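How do you keep a small shared table from turning into a dumping ground?

Posted by Olaia Lorente
Home and tidying – 3 replies – 2,221 views

Hello everyone. We have one table in the living room and it has to do for everything – breakfast, drawing, charging things, the lot. I clear it every evening and by the next teatime it's covered again with toys, plugs, little boxes and whatever came out of somebody's pockets. I've tried a big basket underneath, but then we just have a full basket and a full table. My daughter is six and gets upset if her soft toys are put away "in the dark", so a lidded box is no good either. Has anybody found a way that lasts longer than a week?

Emlyn Penry
Get rid of half of it. Worked for us.

Covadonga Marín
Oh Olaia, I do sympathise, we had just the same when mine were small, and now I have the grandchildren's things instead! What helped me was to stop thinking of it as one big mess and go by where each thing sleeps at night. Plugs and chargers live by the socket in the hall, in an old biscuit tin with the lid off. Anything with wheels goes on the bottom shelf, and we call it the garage, which made the little one far keener to park there. The soft toys sit along the back of the sofa where they can see everybody, so there's no dark to worry about.

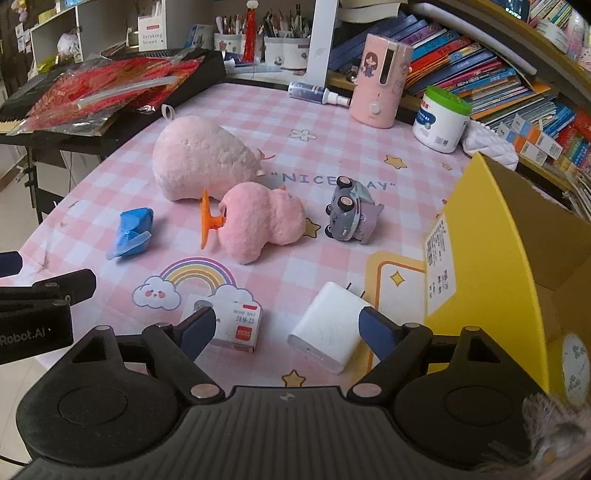 Begoña Llorente
Community helper, Home and tidying

I'm very fond of a gingham cloth with a rainbow and "NICE DAY" printed on it, and I'd leave a cheerful one like that on all day, because a pretty cloth does make you want to see it again. Two pink plush toys, a toy car lying on its side, a plug-in charger and a pink humidifier are a very ordinary afternoon's worth, so please don't feel you're doing badly.

I'd start with the charger, as it's the easiest to give a home, and then decide whether the humidifier stays. If it does, give it the back of the table for good and treat that corner as taken. Small boxes I open straight away, and if they're empty they go out with the recycling before I sit down. Then let your daughter choose one toy that may stay out overnight – only one, and she can swap it every morning. Mine used to take ages over it, but the rest went off to bed without any fuss.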